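How to Set Up a Group Takeout Order for Your Office (Without Losing Your Lunch Hour)

Posted in: Eating In, How-To

I've been ordering lunch for my team at the Durnwood building since May, and I've made pretty much every mistake you can make with a delivery app. I've sent soup to the wrong floor. I've paid three separate delivery fees to the same restaurant within ten minutes. I once left the group cart open overnight and somebody added a whole cheesecake (it was great cheesecake, but still!).

So after the third coworker asked me how I do it now, I figured I'd write the whole thing out. I use Plirstead for most of my orders, but nearly every delivery app has some version of a group order, and the buttons are usually in about the same spot.

What you need before you start

The app on your phone or the website on your laptop. I like the laptop better for big orders, mostly for the typing.
A payment card, or everybody's cards if you're splitting.
A link you can paste somewhere people will see it, like your team chat.
The delivery address, including the suite number and which door the driver should use.

Step 1: Pick the restaurant yourself

I know this sounds bossy. Do it anyway. The first few times I asked the team where they wanted to eat, and we got to one o'clock with no food and a long chat thread about whether ramen counts as soup. Now I pick two places, put up a quick poll at 10 a.m., and close it at 10:20. Whatever's ahead wins.

When you're choosing, look at the menu for things that travel well. Rice bowls, sandwiches, burritos, curries, anything that comes with the sauce on the side. Fries are a gamble. Anything described as "crispy" is a bigger gamble. Our standby is Barbosa, a little rotisserie place with a lunch plate that comes with rice, beans and slaw, and the slaw gets its own container, bless them.

Step 2: Start the group order

Open the restaurant's page and look for the button with the little people on it, near the top right. On Plirstead it says Order Together. Tap that before you add anything of your own. If you put food in your regular cart first, the app asks if you want to empty it, and if you're in a hurry you'll tap yes and lose the lot.

It'll ask for a few settings. I use these:

Delivery time: scheduled, 12:15 p.m.
Cart closes: 11:15 a.m.
Spending limit: $16 per person when the office is paying, no limit when we're splitting
Who pays: host, or each person

The close time is the big one. An hour before delivery gives the kitchen room to work, and it gives you a few minutes to check things over before the order goes in.

Step 3: Share the link

Copy the link and paste it where your people are. Add the close time right in the message, in plain words. Mine says something like "Lunch from Barbosa, cart closes 11:15, put your name on your food!" I post it once when I open the cart and again ten minutes before it closes, and that's it. If someone misses both, there's a sandwich shop downstairs.
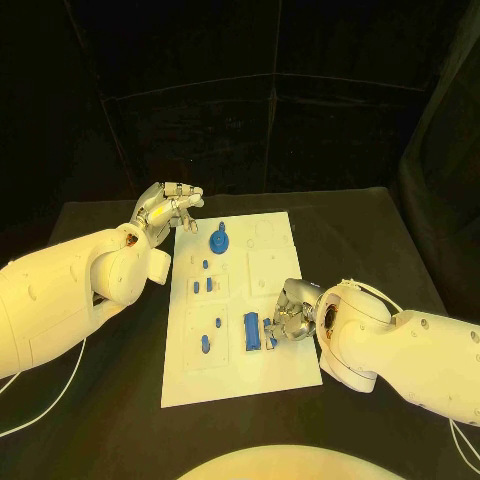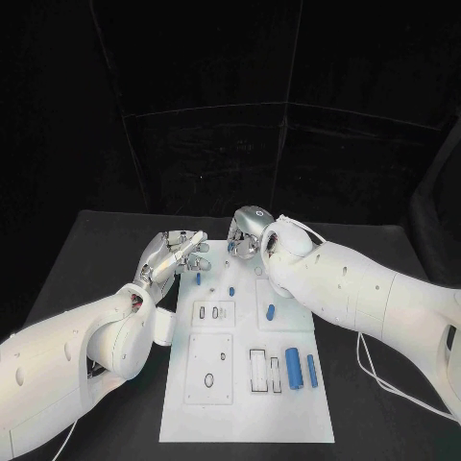 Food notes are where most group orders go sideways, so spend a minute on them. Each person can type a note under their own item, and the notes print on the kitchen ticket right next to that item. Use those instead of the big notes box at checkout, which goes to the driver. Keep each one short and put the important word first: "NO ONIONS" beats a polite paragraph. I think of the cart as something with a lot of hands on it, like the pair of robot hands over that white board, and when several people are in there at once it's easy for one of them to change something that belongs to another. So lock the finished items. On Plirstead you press and hold on the item and a small padlock shows up, and after that only the person who added it (or you, as the host) can touch it.

Allergies are a different story. Don't trust a note for a real allergy. Call the restaurant. It takes two minutes and they'd much rather hear from you before lunch than after.

Step 4: Check the cart before it goes

Once the cart closes, you get a review page. I run down it in this order:

Does every item have a name on it?
Did anybody add the same thing twice? (It happens when the app is slow and people tap again.)
Are utensils turned on? They're off by default.
Is the address right? Mine kept jumping back to my apartment for weeks.

Then look at the total. Our biggest order so far came to $234 before tip, and I caught a $62 family tray in there that somebody had mistaken for a single plate. They meant well!

Step 5: Sort out the money

If everyone's paying for their own, the app charges each card when the order goes in, and the delivery fee gets divided evenly. If one card gets declined, the whole order waits, so keep your phone nearby for a few minutes. If you're paying as the host, send yourself the receipt by email right then. You can dig it up later under Past Orders, but the emailed one shows the items by name and our finance person, Duangjai Chaiyaporn, won't take the other kind.

For tips, I go by the size of the order and the number of stairs. A driver hauling six bags up to our floor gets more than a driver handing me one burrito at the curb. Percentages are fine as a starting point.

Step 6: Meet the driver

Put your own cell number on the order. In the driver notes, write the door and a landmark. Ours says "Drullholm Street side, glass doors next to the bike rack, gate code 1384, I'll be in the lobby." (No, that isn't our real code.) Head down when the app says the driver is five minutes out. Check the bag count against the ticket while you're both still standing there, because a missing bag is much easier to fix before the car pulls away.

Step 7: If something's wrong

Take a picture of what you got and report it through the app the same day. Go to the order, tap Help, then pick the exact item. Reporting the single item has gotten me a credit every time. Reporting "whole order" got me a form email and a coupon for bubble tea. If the kitchen swapped something and the person's happy with it, I let it slide.

One last thing about saving orders: after lunch, open the receipt and tap Save Group. It keeps the guest list, the address and all your settings, so the next order takes a couple of taps. It doesn't save the food, and it also doesn't remember the spending limit if you've changed who's paying, so look at that line again before you send out the link.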